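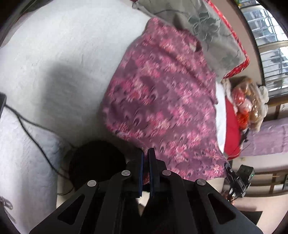
Figure 8.1 Two gripper fingers against the edge of a piece of patterned fabric.

Chapter 8
When the Folding Gets Handed Over

I spent my first two working years in a hotel laundry called Ovis, and I can still fold a fitted sheet in my sleep (my family will tell you I've tried!). So when people ask me why a textbook on automation and work has a whole chapter on bedding, I get a little defensive. Cloth is where a lot of big promises about machines have run into trouble, and it's also where plenty of people earn their living.

Think about what your hands do with a quilt. You pinch an edge, you feel whether you've got one layer or two, you give it a shake and let the weight do some of the work. A box stays the same shape when you pick it up. A quilt goes wherever it likes, and it folds over itself right where you wanted to grab it. Two narrow fingers like the ones in Figure 8.1 have to deal with all of that, plus whatever pillow happens to be sitting on top.

The workplace we'll follow in this chapter is Kotov, a linen service that cleans and folds for guesthouses and small clinics. In November the managers brought in a folding line named Herkura. I visited before it was switched on and again once the crew had gotten used to it, and I came away with far more notes than I could fit in here.

On my first visit, the folders talked mostly about their jobs. Would there still be eight of them on a shift? On the second visit there were, but the day had changed shape. Flat sheets went to the machine. People got the odd stuff: quilts, cushion covers, anything with a torn seam or a stubborn stain. Some loved it, because the boring pile was gone! Others missed the boring pile a lot. Sheets were when you chatted and rested your eyes, and a day of nothing but hard pieces is tiring in a way the schedule doesn't show.

Pay came up too, and so did training. Clearing a jam on Herkura takes roughly two minutes if you've been shown how, and at first only the day shift had been shown. You can guess how the night shift felt about that. We'll get into the argument that followed in Section 8.2, along with the way the new rotation was worked out.

Before you read on, pick a job you've done yourself, paid or not, and write down the parts you'd gladly give to a machine and the parts you'd want to keep. Hang on to that list, we'll use it in Section 8.1.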